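Section 4. Setting up offline maps and stall listings

Zerum can show food stalls, night markets and small restaurants without a phone signal, provided you load the city pack before you leave home. The store page says this takes one tap. It takes more than that, and a few of the default settings are worth distrusting from the start.

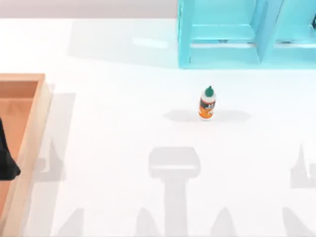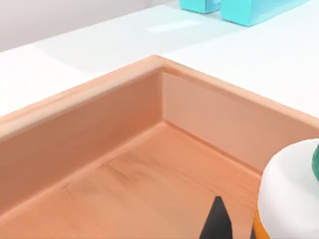
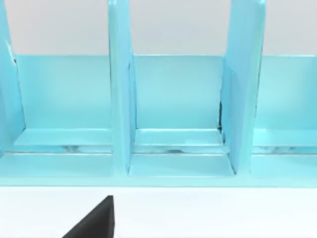 Left to right or top to bottom, depending on your screen: small bottle with green cap; wooden tray; light turquoise organizer.

4.1 Before you begin

You need a charged phone, a Wi-Fi connection and a free Zerum account. The Josstead pack, used for all the steps in this section, is 255 MB. Larger cities need more. The progress bar jumps to the end early and then sits there, so give it some 15 minutes before you decide that it has failed.

Note: The account page will offer you Zerum Plus. Everything in this section works without it.

4.2 Loading a city pack

1. Open Zerum and tap Places, then City packs.
2. Type the name of the city. Spelling matters here. The search does not guess.
3. Tap Download. Keep the screen on until you see "Pack ready."
4. Turn on airplane mode.
5. Open the map and zoom in to a street you expect to visit. If you can read the street names and tap a stall, the pack is good. If you see gray squares, delete it and go back to step 2.

Do not skip steps 4 and 5. "Pack ready" means that the file arrived, and that is all it means. We have seen the message appear over a pack with no street names in it.

Caution: Deleting a pack also deletes any notes you have pinned to stalls in that city. There is no warning and no undo. Export your notes first (see 4.5).

4.3 Checking the listings

The Josstead pack lists 408 stalls. Treat that as a count of stalls that somebody once entered. Street sellers move, change their hours, take a month off or switch from noodles to phone cases, and the listings are slow to catch up.

1. Tap a stall and scroll down to Last confirmed.
2. If the date is older than last December, assume that the hours are wrong.
3. Tap Sort, then Recently confirmed. The default is Recommended, and the help pages do not say who is doing the recommending.
4. Pin two or three stalls close together for each evening. A single pin on the far side of town is a good way to end up eating crackers in your room.

Note: Star ratings in Zerum go back to the first release and are never cleared. A stall may have changed owners twice and still carry the old score. A line of local people at suppertime tells you more, and you don't have to download it.

4.4 Setting food alerts

You can ask Zerum to flag stalls that serve peanuts, shellfish, pork and other items you avoid.

1. Go to Profile, then Food alerts.
2. Turn on each item you want flagged.
3. Choose Red flag. The other choice, Soft flag, puts a small dot in the corner that is very hard to see outdoors at night.
4. Tap Make card. Zerum creates a card in the local language that you can show to the cook.
5. Save the card as a picture on your phone.

The custom line on the card holds 17 characters, and anything past that is dropped when you save. "No shrimp or crab paste" will come out as "No shrimp or crab," and you may not notice. Use two lines if you need them, and read the saved picture, not the preview.

CAUTION: Do not rely on food alerts if you have a serious allergy. The flags come from menus typed in by users. A stall with no flag may simply be a stall where no one filled in the form. Oil, sauces and cutting boards are often shared, and the app knows nothing about any of them. Have the card checked by a person who reads the language before you travel.

4.5 Exporting your notes

1. Go to Places, then My pins.
2. Tap the menu at the top right and choose Export.
3. Pick Plain list. The Travel book format looks better but will only open in Zerum, which does you no good if Zerum is what stopped working.
4. Send the file to yourself by email, or print it.

A printed list with street names and a landmark for each stall weighs nothing and needs no charging. Bring one.

4.6 If something goes wrong

The pack downloads but the map is blank: Restart the phone before you try anything else. Then repeat 4.2 from step 4.

Your location is a block off: This is common in narrow streets between tall buildings. The app suggests waving the phone in a figure eight. We tried it and saw no difference – walking to the next corner worked better.

Prices look too low: They probably are. Prices are shown as first entered, with no date beside them. Carry more small bills than the app suggests.

Zerum asks you to update in the middle of a trip: Say no until you are back on Wi-Fi. On some phones an update removes the packs.

Section last checked 2018-06-18. Sharing pins with other travelers is covered in Section 5.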